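Phone rules for a 12 year old, what do you do at night?

Grevdale Parents Board > Kids Online

marlow_k
9 September 2025
Our daughter starts using her own phone in October. The school sent home a sheet saying parents should check group chats every week. Her class chat had 1,429 messages over the summer. I can't read all that. Do you read them or just ask?

tp_oakside
I ask. I read them for a month with my oldest and all it did was push him to a different app. Now the phone charges in the kitchen at nine and we talk about anything odd.

dunlin15
I disagree. Asking didn't work for us. My son was being left out and called names for weeks and said everything was fine. I found 104 messages about him in one chat. Now I skim it on Sundays with him sitting next to me.

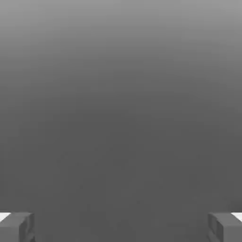
Gray background, darker toward the bottom

marlow_k
dunlin15, did you report it to the school or to the app?

dunlin15
Both. We saved screenshots with the dates showing first, then blocked two of the kids. The school took 15 days to call us. The app sent a form reply.

hexley
Has anyone tried Trelent? It flags certain words so you don't have to read everything.

tp_oakside
We had it. It flagged song lyrics and missed the mean stuff, which was mostly inside jokes. I canceled.

hexley
Fair. It has been OK for us, but my kid is only nine and has four contacts.

marlow_k
Thanks all. I think we'll do the kitchen charger and skim together for the first month. She won't like the second part.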